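Field Notes > Archaeology > Lornbridge

Levelling the barrow: a note on spoil, benchmarks and old reports

Posted 2024-10-11

The Lornbridge barrow is usually given in the county lists as a round mound, much reduced, with a ditch on the north side only. I have now walked it in two seasons and read everything I can find in print about it, and I don't think the list entry is right. The ditch probably runs the whole way round. The southern half was filled when the field was brought under the plough, and the fill has settled less than the original silts, so the ground reads as flat.

The main source is still the Oosthuizen report, a typescript of the first proper trench. It's a careful piece of work with one serious fault: the levels are given against a benchmark that no longer exists. It was cut on the parapet of the old bridge, and the parapet was rebuilt. The report gives the height of the mark but not its distance from either end of the wall, so it can't be put back by measurement.

I've been trying to recover the datum another way. The section drawing for the east face shows the top of the natural gravel at three points. The same gravel is exposed in the drain on the far side of the lane. If the surface of the gravel is level between the two, the old heights can be tied to modern ones with a single offset. That's a large if. River gravels are seldom level over any distance, and the drain is lower down the slope than the trench. 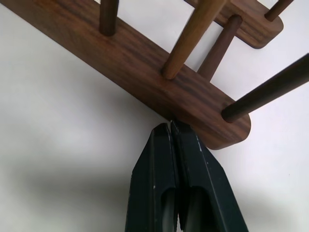

Walnut-grain boards and pegs.

The finds archive is at Amesholm. It was moved there in April from the store at Brarkbridge, and the accession register was copied out again at the same time. The new register lists 2,897 items from the site. Most are flint waste. The pottery comes to four bags, all of it from the upper ditch fill, and the published catalogue treats it as a single group.

I don't think it should be treated like that. The bags are marked by spit, and the spits were 20 centimetres deep. A spit of that depth on the east face cuts straight through the boundary between the dark upper silt and the paler layer under it, which the section drawing shows sloping quite steeply towards the centre of the ditch. Any bag from the second spit will hold sherds from both layers. The catalogue dates the upper fill by the latest sherd in the group, as is normal, but then applies that date to the lower layer as well. The lower layer could be a good deal earlier, and nothing in the bags can settle it.

Some of this could be sorted out from the fabric. The grog-tempered sherds are worn at the edges, and the shell-tempered ones are mostly fresh. Worn sherds have normally been lying about for some time before burial, or have been moved from somewhere else. If the worn material belongs to the lower silt and the fresh to the upper, the two layers separate without any need for the spit records. I've asked to see the bags again with a hand lens and the original labels together. On my last visit the labels had been taken off for copying.

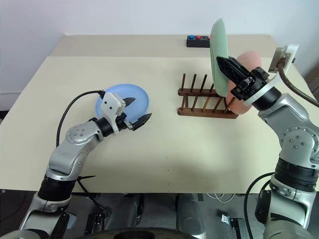 Cream tabletop against the white wall.

On the question of the mound itself, the report says the core was turf. The evidence is a note of "grey bands with iron staining" near the base, and that's a fair description of stacked turf, but it is also a fair description of a buried soil that has been waterlogged. The photographs of the section are too dark to help. The thickness of the bands would be useful, because cut turves tend to be fairly regular and a natural soil profile is not. No thickness is given.

The spoil heap may still answer this. It was never put back, and it survives as a low bank against the hedge. Turf from the core would have come out late in the dig and should lie on top. A few hand auger holes through the bank would do no harm to the monument, although the bank falls inside the protected area and permission is needed for any disturbance at all. The form asks for the depth of each hole, the diameter, the method of backfilling and a plan at a stated scale. I have done the plan. The depth depends on the height of the bank above the old ground surface, and that brings me back to the missing benchmark.

Next job is to run a line of levels from the lane drain to the barrow, closing back on the start point, and see what misclosure I get. I'll put the readings up as a plain table once they've been reduced.

Search this site
Enter keywords

Recent posts
Parish boundaries on the Brarkbridge tithe map
Reading a section drawing with no key
Flint waste: what to keep and what to weigh
The Amesholm store: opening hours and how to book
Soil colour charts in poor light, part 2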